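I Built a Gripper and Now I Have Opinions About Screws

19 Dec 2018

I've put 69 evenings into a thing that pinches. I know the number because I keep a notebook, and I keep a notebook because the last time I built something without one I bought the same bag of springs three times. So yes, 69, and if you ask my family it was more like every evening since the dawn of man.

What I've got for it is a gripper you hold in your hand. Two fingers, a body, a camera looking out over the fingers so that later on a program can see what my hand saw. I've been calling it Brirkis, after a typo in my own parts list that I never fixed. There is supposed to be an arm at some point. The arm lives in a crate under my bench at Pornside, the shared shop where I rent a shelf and half a bench, and I'm starting to think the arm was never the interesting part.

My opinion, and I've been boring people with it all December: hobby robotics has its priorities upside down. We all rush to the arm. Arms look great! They swing around, they have joints, your cousins will watch a video of one. Then you get the arm moving and you bolt some sad little claw to the end, and it can't pick up a sock. I did precisely this with Arkis, my first try, four years ago (rest in pieces, it's mostly drawer handles now). The arm worked fine. The hand was two flat bits of plastic I drew in ten minutes, and the whole thing was useless, and I blamed the motors for months.

So this time I started with the fingers and stayed there. I've drawn them over and over. I print them in a green so dark it passes for black unless you hold it up to the window, which was the spool on sale, and I've gotten fond of it.

Dulce Espinoza has the bench across from mine and she does furniture, real furniture, with joints that don't need glue. She thinks printed parts are a kind of cheese. But she's the one who got me to stop driving screws straight into the plastic. I'd strip a hole, curse, print the whole body again, six hours gone, strip it again. She looked at it and asked why I didn't put metal in where the metal goes. Brass inserts, the little threaded rings you melt in with a soldering iron! Everybody on the forums knows about them and I'd skipped every one of those threads because I wanted to read about arms. The first bag cost me six dollars. I would have paid 40. 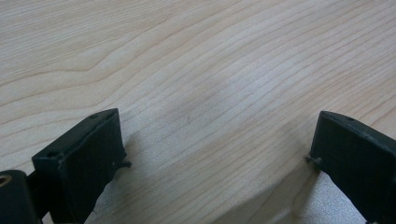

Both fingers open over the table. The stubby bits on the inside edges are what the next few paragraphs are about.

OK, the stubby bits. I like them. Bláthnaid Daly, who teaches the Saturday kids' class and has strong feelings about finish, does not. Her view is that a finger should be smooth on the inside, and anything poking into the gap is a thing that'll catch on whatever you're trying to grab. Her view is also that I should sand the layer lines off. We've gone back and forth on this over a lot of bad coffee.

She's right about the catching, I'll give her that. If I were making something to sell I'd hide every bit of hardware and round off every edge, and it would come in a nice box. But I'm making something to change, and I want to be able to get at it. The extra holes in the top of the fingers are the same argument. Half of them don't hold anything at the moment. I put them in so the pads I haven't thought of yet have somewhere to go, and I've lost count of the times I've been rescued by a hole I drilled for no good reason.

And I'm keeping the layer lines. I spent one whole evening sanding a finger for Bláthnaid's sake and it looked lovely and it fit worse, so that one went in the drawer with Arkis.

The other thing I'd argue for is using your own hand for as long as you can stand it. When I squeeze the trigger and miss, I know right away what went wrong, my wrist tells me. A motor just sits there and hums. I've logged 534 grabs by hand so far, pegs and spoons and a lemon and one very patient roll of tape, and pretty much every change to the fingers came out of the ones that failed. The spoon alone cost me a week. Spoons are awful. Try picking a spoon up off a flat table with two blocks of plastic and you'll get a new respect for toddlers.

People do ask when it's going to be a real robot. Old Sánchez at the hardware counter asks every time I'm in for screws, and I used to mumble something about spring. Now I tell him it's a real hand, and he can have the robot when the hand is done. He charges me full price either way.

I still want the arm, for the record. I open the crate now and then and look at it. But the next evening is going to new pads, softer ones, and after that I'm having another go at the spoon.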